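Home Projects Workbench Parts & Storage About Contact

Search this site Go

How I Sort a Mixed Box of Electronics Parts (Without Losing a Whole Weekend)

If you buy surplus the way I do, you know the box. It shows up heavier than you expected, taped on every seam, and inside there's a mess of switches, boards, brackets, trays and little baggies with the labels rubbed off. My last one was a mixed lot from Samarakoon, and I let it sit under the bench until April before I finally dug in. I've done enough of these now that I have a system, and a couple of you asked me to write it up, so here goes!

The very first thing is a clear table with crates behind it and a few holders on top. Get that right and the rest is just moving things from one spot to another. 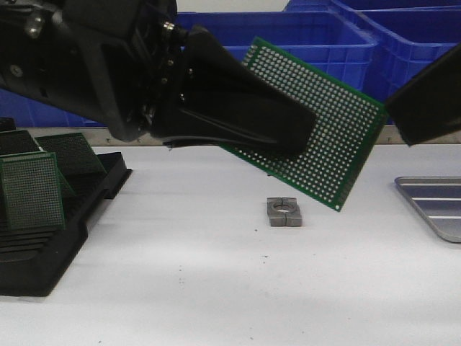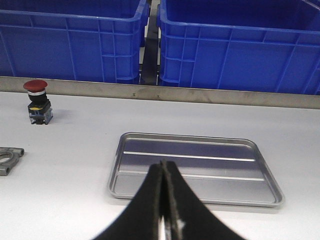 I like a light-colored surface for this kind of work. Tiny screws and clipped leads show up right away, and you can sweep them into a jar before they end up in your sock. If your bench is dark, tape down a sheet of white poster board. A lip or a rail along the back edge is great too, because round things roll (they always roll toward the gap).

What you'll need

- A table you can keep clear for an afternoon
- 3 stackable plastic crates, or whatever tubs you have
- A slotted rack for circuit boards
- A shallow metal tray with a rim
- Zip bags, masking tape and a fat marker
- A soft brush and a dry rag
- A multimeter, if you want to test as you go

Step 1: Take everything out before you sort anything

I used to pull out one part at a time and try to find it a home. Don't do that. You'll make a pile for "small brackets," then find bigger ones, then decide they should all be together, and now you've handled everything twice. Empty the box onto one end of the table, spread it out, and just look at it for a minute. Get a cup of coffee. You'll start to see your groups.

Step 2: Make the groups big and dumb

My groups for the first pass are boards, switches and buttons, metal hardware, wire, and "huh?" That's the whole list. You can get fussy later. A pushbutton goes with the switches even if it's a great big red emergency stop and the rest are little toggles. A bearing housing goes in metal hardware with the hinges. If I stand there longer than a few seconds with something in my hand, it goes in "huh?" and I keep moving.

Step 3: Boards go in the rack, on edge

This is the one I'll nag you about. Boards stacked flat scratch each other, and the ones with parts on them catch and bend leads. A rack with slots keeps them apart and lets you flip through them like records at a yard sale. I sort mine like this, front to back:

Blank perfboard first, biggest to smallest. Perfboard is the stuff with the grid of holes and nothing on it, and it's what I reach for most, so it gets the easy spot. Then boards I've started and abandoned (there are many, don't judge me). Then finished boards, then pulls from old equipment.

Handle them by the edges. Skin oil on bare pads makes soldering more annoying down the road. If a board is already grubby, give it a wipe with a little isopropyl and let it dry before it goes in the slot.

If you don't have a rack, a desktop file sorter or an old dish drainer will work. I used a dish drainer for years. My first real rack was a Grulthorpe with six slots, and I filled it in one evening.

Step 4: Give the loose little stuff a tray

Anything that can roll or vanish goes in the metal tray while you work. Nuts, standoffs, the screws that came off something and might need to go back on. A rim is a must. I like a tray with raised ribs in the bottom because I can keep two kinds of screws apart without needing a second dish.

Empty it before every new group. I mean it. A tray with leftovers in it turns into a junk drawer in no time flat.

Step 5: Check the switches while they're out

You've got them on the table anyway, so grab the meter. Set it to continuity, put the probes on a pair of terminals, press the button, let go, and write down what happened. For an emergency stop you usually want the contacts closed when the button is up and open when it's pushed in, and most of them need a twist or a pull to reset. Write NO or NC on a bit of tape and stick it on the body. And please don't trust a surplus e-stop on a real machine. Mine go on practice panels, and anything that protects fingers gets a new one.

Step 6: Fill the crates

Heavy stuff in the bottom crate, always. Castings and housings weigh a ton and will go right through a bag of anything delicate. Wire goes in the next one up, coiled and tied. Switches go on top, bagged by type. I use Ulel bags because the white strip takes marker well, but sandwich bags and tape are fine.

Label the short end of the crate and also the long side. You will turn it around someday.

Step 7: Deal with the "huh?" pile

Look up part numbers if there are any. Whatever I can't figure out in a few minutes goes in one bag with the month on it, and if I haven't needed anything from it by next year, out it goes. I'm pretty good about this. Mostly.

How long does it take?

The Samarakoon lot came to 233 pieces (I wrote them all down, since I keep a parts notebook), and it took me one long afternoon with a break for lunch. The notebook is up to 2,004 entries now, going back to my very first Sirndale grab box, which was almost all knobs.

If you're doing this for the first time, start with a shoebox of parts instead of a big carton. And put the lid back on the marker between labels, because I've dried out more markers than I want to admit.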